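Ticket: Bestellungen aus Drarkier kommen doppelt in der Lagerverwaltung an
Status: gelöst
Gemeldet von: Daiane Sales, Versand Marinho
Bearbeitet von: Anderson Caldeira

Fehlerbild
Seit dem Update im Februar legt der Import einzelne Aufträge zweimal an. Betroffen sind nur Positionen aus der Artikelgruppe Kleinmöbel. Im Shop selbst steht jeder Auftrag einmal. Beim letzten Lauf waren es 130 Dubletten bei 2.593 Datensätzen.

09:10 Protokoll des Nachtlaufs geprüft. Keine Fehlermeldung, Import endet mit Status OK.

09:45 Testauftrag mit einer Position angelegt, kommt einmal an. Zweiter Testauftrag mit Artikelvariante (Griff schwarz), kommt doppelt an.

10:20 Rückfrage an Daiane, ob Varianten von Hand nachgepflegt wurden. Antwort: ja, neun Stück, alle im Katalog Mukus.

11:05 Die nachgepflegten Varianten haben dieselbe externe Nummer wie der Hauptartikel. Die Schnittstelle findet zwei Treffer und schreibt beide. Vor dem Update wurde nur der erste Treffer übernommen.

11:30 Externe Nummern der Varianten mit Suffix versehen, Index neu aufgebaut. Dauer bis zu 12 Minuten, in dieser Zeit ist die Artikelsuche gesperrt.

13:15 Beide Testaufträge wiederholt, jeweils ein Datensatz. Dubletten storniert, Bestände abgeglichen.

Offen: Pflichtprüfung auf eindeutige Nummern beim Anlegen von Varianten. Anfrage an Bestier ist gestellt, Rückmeldung steht aus.

Anhang:
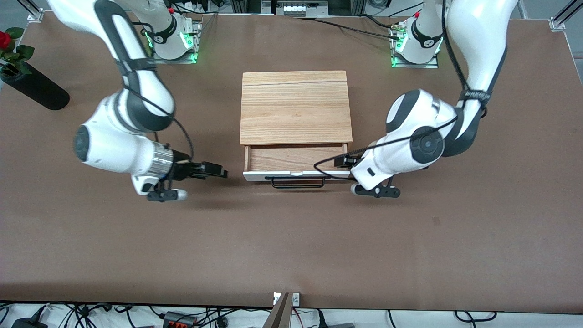
Holzkasten mit Schublade, weiße Front, Griff schwarz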